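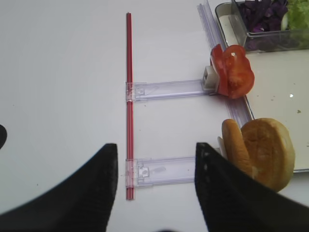 Abb. 1: Blick der Handgelenkkamera auf die Station mit Tomatenscheiben, Brötchenhälften und Gemüse

Projekte > Robotik > Studentische Arbeiten > Burgerstation Worwood
Übersicht Team Bericht Daten Kontakt

Worwood: Demonstrationen sammeln für einen lernenden Küchenroboter

Projektbericht von Rhiannon Ruddock, Kacper Jakubowski und Angharad Rosser
Betreuung: Deirdre Tully

1. Worum es ging

Ein Roboterarm soll einen Burger belegen, und zwar ohne dass wir ihm jede Bewegung einzeln programmieren. Stattdessen machen wir es ihm vor, sehr oft, und ein Modell lernt aus den Aufzeichnungen. Klingt nach einer Aufgabe, bei der das Lernverfahren die meiste Arbeit macht. Bei uns war es das Sammeln, und das hat uns viel mehr Spaß gemacht als erwartet!

2. Aufbau

Gearbeitet wurde auf einer weißen Tischplatte. Von links kommt eine dünne rote Stange ins Spiel, an der zwei durchsichtige Kunststoffarme sitzen, daneben läuft schräg eine ebenfalls durchsichtige Schiene. Tomatenscheiben und Brötchenhälften stehen hochkant, das Gemüse (Rotkohl, Salat, Gurke) liegt in einem klaren Behälter auf dem weißen Tablett. Den Greifer mit den zwei schwarzen Fingern haben wir per Fernsteuerung geführt, die Kamera am Handgelenk lief bei jeder Aufnahme mit. Zusätzlich wurden Gelenkwinkel und Öffnungsweite gespeichert.

Durchsichtige Teile sind für eine Kamera gemein. Je nach Licht spiegelt sich der Rotkohl lila in der Schiene, und unser erstes Modell hielt solche Reflexe prompt für etwas Greifbares. Wir haben deshalb absichtlich bei verschiedenem Licht aufgenommen, vormittags mit offenem Rollo und abends nur mit den Deckenlampen.

3. Ablauf einer Aufnahme

Eine Person steuert, eine zweite schaut auf die Uhr und vergibt am Ende die Bewertung: gelungen, gelungen mit Nachgreifen oder abgebrochen. Jede Demonstration beginnt mit einer leicht veränderten Stellung der Zutaten. Am Anfang haben wir das vergessen und immer dieselbe Ausgangslage aufgebaut, worauf das Modell einfach eine feste Bahn nachfuhr. Iolo Pumphrey aus der Nachbargruppe Drudstead hat uns darauf gebracht, die Stellungen vorher auszulosen. Danach ging es deutlich voran.

Zwischen den Blöcken wird der Tisch abgewischt, aber nicht jeder Krümel entfernt. Ein paar grüne Fitzel auf dem Tablett darf das Modell ruhig kennenlernen.

4. Datensatz

Bis Ende Oktober kamen 1.264 Demonstrationen zusammen, verteilt auf 29 Sitzungen. Eine Sitzung hatte im Schnitt fast 12 Stunden Rohmaterial zur Folge, wenn man alle Datenströme einzeln rechnet – die Festplatte war schneller voll als wir müde. Aussortiert haben wir 59 Aufnahmen, meistens wegen fehlender Zeitstempel. Abgebrochene Versuche sind dringeblieben und als solche markiert.

Für das Sichten hat Kacper ein kleines Werkzeug geschrieben, das wir Mandau genannt haben. Es spielt Kamerabild und Greiferöffnung nebeneinander ab, und man kann mit einer Taste zum nächsten Griff springen. Wirklich toll, wir benutzen es inzwischen auch in einem anderen Kurs.

5. Was wir gelernt haben

Steuern muss man üben. Angharads frühe Aufnahmen sind ruckelig, ihre späten so flüssig, dass wir beim Anschauen gestaunt haben. Im Training mischen wir beides, geben den ruhigeren aber mehr Gewicht. Tomatenscheiben bleiben schwierig, vor allem wenn sie dicht aufeinander liegen und man nur eine will. Brötchenhälften gehen schon richtig gut.

6. Offene Punkte

Wir möchten als Nächstes eine zweite Kamera von oben dazunehmen und die Tomaten gesondert aufzeichnen. Die Beschreibung des Datenformats liegt im Ordner Michailidis auf dem Kursserver, Rückfragen dazu bitte an Rhiannon.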